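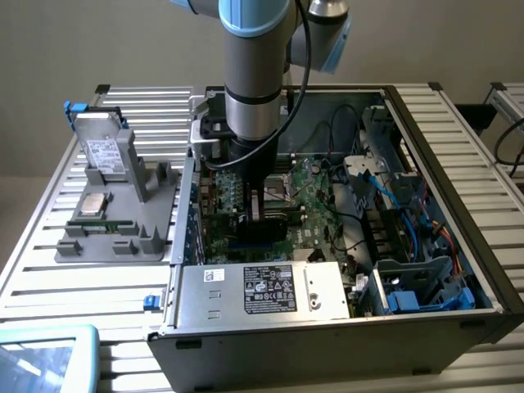
Que deviennent les appareils électriques usagés ?
Dossier destiné aux élèves de 8 à 12 ans, préparé par le service pédagogique du centre de tri Rillen

Un grille-pain qui ne chauffe plus, un téléphone à l'écran fendu, un vieil ordinateur oublié au grenier : tous ces objets ont un point commun. Lorsqu'on s'en sépare, ils deviennent des déchets d'équipements électriques et électroniques. Les adultes emploient souvent l'abréviation DEEE, ou D3E.

Pourquoi ne faut-il pas les jeter à la poubelle ?

Un appareil électrique contient des matières très différentes : du plastique, du verre, de l'acier, de l'aluminium, du cuivre et parfois de très petites quantités d'or. Pour obtenir ces métaux, il a fallu creuser des mines, transporter des roches et les chauffer fortement dans des fours. Si l'appareil est enfoui ou brûlé avec les ordures ménagères, une grande partie de ce travail est perdue.

Certains appareils renferment aussi des substances dangereuses. Les piles et les batteries, par exemple, peuvent prendre feu lorsqu'elles sont écrasées dans un camion. C'est pour cette raison qu'elles doivent être déposées à part, dans un bac prévu à cet effet.

Que trouve-t-on dans un ordinateur ?

La grande plaque sur laquelle sont fixés les composants s'appelle la carte mère. Elle est souvent verte, mais il en existe de plusieurs couleurs. De fines pistes de cuivre y relient les composants entre eux, comme des routes relient des villes. Le processeur effectue les calculs. Il se place dans un support carré que l'on nomme le socket. Le bloc d'alimentation, enfermé dans une boîte de métal, fournit à chaque pièce le courant dont elle a besoin. Le ventilateur, lui, chasse l'air chaud.

Attention : on n'ouvre jamais seul un appareil électrique, même débranché. Certaines pièces peuvent conserver du courant pendant un certain temps - en particulier le bloc d'alimentation.
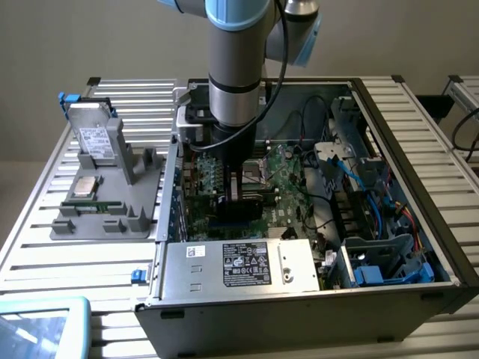

Les étapes du recyclage

1. La collecte. Les familles apportent leurs appareils à la déchèterie ou dans un magasin qui les reprend. Au centre Rillen, le quai de réception ouvre à 13 heures.

2. Le tri. Les appareils sont répartis par catégories : les écrans, les réfrigérateurs, les petits appareils, et ainsi de suite. Ceux qui peuvent encore servir sont mis de côté pour être réparés.

3. La dépollution. Les piles, les batteries et les cartouches d'encre sont retirées.

4. Le broyage. Le reste est réduit en morceaux. Un aimant attire l'acier, puis d'autres machines séparent l'aluminium, le cuivre et les plastiques.

5. La nouvelle vie. Les métaux sont fondus et redeviennent de la matière première. Le cuivre d'un ancien câble peut ainsi se retrouver dans un tuyau ou dans un moteur.

Et avant de jeter ?

Le déchet le plus facile à traiter est celui que l'on n'a pas produit. Un appareil en panne peut souvent être réparé, et un appareil qui fonctionne peut être donné. En novembre, l'école Ruchti a organisé une collecte avec ses élèves de 35 familles. M. Omid Ghasemi, enseignant, a pu faire remettre en état plusieurs lampes et une radio, qui servent désormais dans les classes.

Petit lexique

Composant : pièce qui remplit une fonction précise dans un appareil.
Déchèterie : lieu où l'on dépose les déchets qui ne vont pas dans la poubelle ordinaire.
Matière première : matière qui sert à fabriquer des objets.

Textes : Gil-soo Sung, service pédagogique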